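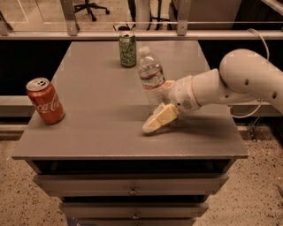
Why my planner was afraid of the bottle

For most of October I have been working on the grasp planner at Pemville, and I want to write down one problem before I forget the details.

The segmentation was fine for the two cans. For the clear bottle it was not. The depth sensor sees through the plastic in some places, so the point cloud had holes, and the collision checker filled them with a very fat box. Then every path to the bottle was rejected. In a log of 1093 planning calls I found the same message again and again: "goal state in collision".

My first idea was to make the safety margin smaller. I set it to 4 millimeters and the planner became happy, but I was not. A margin like this is too small for our calibration error.

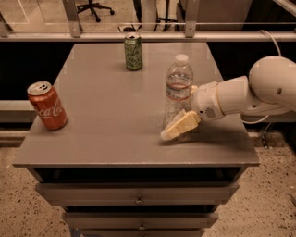 Two cans, one bottle and the gripper low over the tabletop.

So I kept the margin at 15 millimeters and changed the object model. The Nolten library can fit a cylinder to the color mask and ignore the depth inside it – the height comes from the table plane. It took me two evenings to understand the settings, and the manual does not help much.

The second change is in the order of the motions. The arm now goes first to a waiting pose beside the cabinet, and only from there it asks for a new plan.
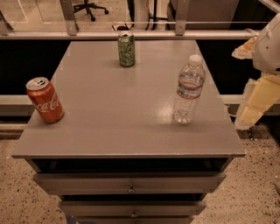

With a fixed starting pose I can also compare the logs from one run to the next, which I could not do before. The replay tool from Bultarstead reads them without any conversion. I still have to test the cylinder fit with the bottle lying on its side, and I expect trouble there.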